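Robots on the footpath: who does the work now?
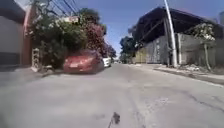 A street on the delivery run, with parked cars on the left and cracks in the road.

Purkomon is a parcel depot. It used to have 14 people walking parcels to houses. Now it has 10 walkers and 3 robots. The robots are called Movbergs.

So where did the other walkers go? Not far! They look after the robots now. One job is checking the wheels. Another is watching the map and helping when a robot gets stuck - a big crack, a pile of rubbish, a parked car, that sort of thing.

Robots are good at boring stuff. Same street, same speed, all day. Heavy boxes too. Sore backs used to be a big problem at the depot.

But robots cant knock on a door. Or chat. Some workers miss the walking, and some had to learn computers from scratch, wich was hard. They got 17 lessons, paid.

Is it fair? People at the depot don't all agree. Some like the new jobs. Some worry there will be fewer jobs later on.

Try this - pick a job near your home. Which bits could a robot do? Which bits need a person?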